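Rorstead team cuts failed grasps on soft clothing with a second look at the edge

Search this site Search Clear 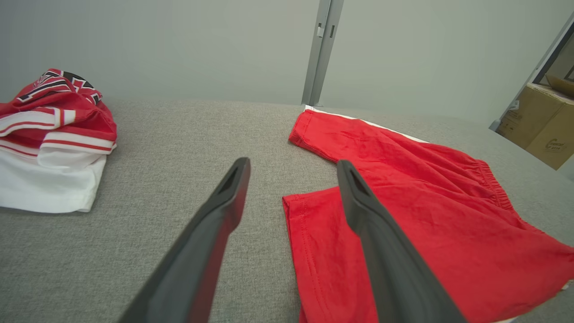

A robotics group in Rorstead has reported a simple change to the way a gripper picks up clothes, and says it raised the share of successful first grasps from 50 percent to 71 percent in tests with garments the system had not been trained on.

The method, called Joresero, was presented on Thursday at a workshop in Fovville. It adds one short step before the fingers close. The arm stops a little above the cloth, takes a new picture from the wrist camera and checks whether the spot it picked is a true edge, such as a hem or a waistband, or only a fold in the fabric. If it is a fold, the arm moves to the next best spot and checks again.

"Folds and hems look very much alike from a distance," said Josefina Valdebenito, who led the study. "Up close you can see stitching, and the model learns to look for it. Most of our old failures were grasps on a crease that opened up as soon as the arm lifted."

The training data came from people guiding the gripper by hand through picking and folding tasks with everyday clothes, mostly shorts, T-shirts and sports jerseys. Garments were laid flat, bunched up or left in small piles on a padded surface. The researchers then marked which grasps held through the lift and which slipped.

In a second set of tests, the group turned off the extra check but kept the same training data. The success rate dropped back to 50 percent, which the authors take as a sign that the gain comes from the close-up view and does not depend on the larger data set alone.

Stripes and printed letters were the main source of trouble. The system sometimes read the border of a stripe as the edge of the garment and tried to pinch there. On plain clothes the rate was higher than on printed ones, said Aarne Tuominen, who ran the trials, but the gap was smaller than the group had expected. Thin trim along a seam also caused errors in early versions, and the team added more training pictures of trimmed garments to deal with it.

The check costs time. Each look adds 7 seconds to a pick, and a crowded pile may need several. Tuominen said a faster version of the model is being tested and that part of the delay comes from waiting for the arm to stop shaking before the picture is taken.

Kerttu Pelkonen, a researcher at Jayawardena who was not part of the study, called the result useful but said she would like to see it repeated with other grippers. "Two narrow fingers can get under a hem. A wider hand might not gain as much," she said.

The group plans to release its code and the marked grasps in August. A follow-up study will cover towels and knitted items.

69 shares 7 comments

Contact the newsroom | Copyright Rorstead Research News. All rights reserved. | Back to top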